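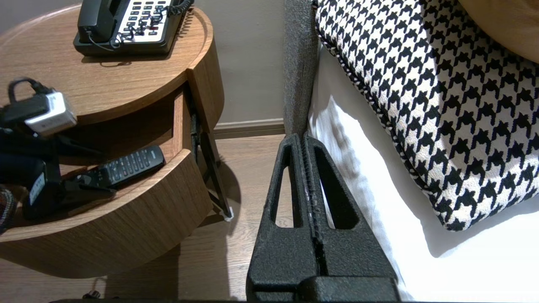

Bedside drawer task, guest room setup at Tuverthorpe.

Jobs > Robotics & Automation > Safety and Test

Search jobs Keyword or location Go

Last updated: Aug 9, 2020

Fault Test Technician, fixed term to the end of October

Lomeck is hiring one technician to help us find and fix a fault in our room service arm. In a run of 200 drawer trials, the gripper failed to stop on contact 23 times. It kept pressing after the force limit was reached, and in 3 of those trials the operator had to use the emergency stop. No one was hurt. One drawer front was cracked and a drawer slide was bent.

All trials with people inside the marked area are suspended until the cause is known. The arm now runs at reduced speed, with the operator outside the line and a second person at the stop button.

The work is mostly repeat testing. You will set up the nightstand and bed, run the arm through the same moves, and write down what it did. The drawer trials use ordinary things such as a TV remote, with a desk phone left on top so the arm has to work near a cord.

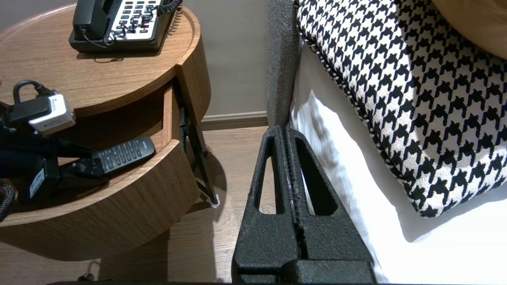 You will also pull the logs after each stop and compare them with the force readings. We suspect either the wrist sensor, supplied by Damar, or the way our own software handles a missed reading. We need someone who will not guess between the two before the tests are done.

You should have experience with lockout procedures and be able to read a wiring diagram. Some scripting helps. A degree is not required. You will be on your feet for much of the day, and you must be willing to stop a trial whenever you think it is unsafe, no matter who is waiting on the result.

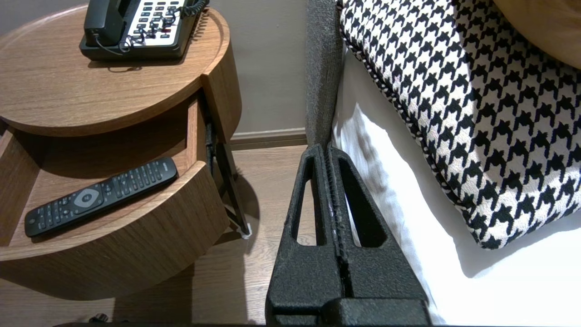

Catarina Henriques adds that the fault has never shown up in the first hour of a session, so applicants should expect long runs and a lot of waiting.

Pay is $23 an hour. Parking is free at the Cruickshank building. To apply, send a resume and a short account of a fault you traced to Gumaro Bautista, Lomeck, Room 58. Please include a phone number where we can reach you during the day.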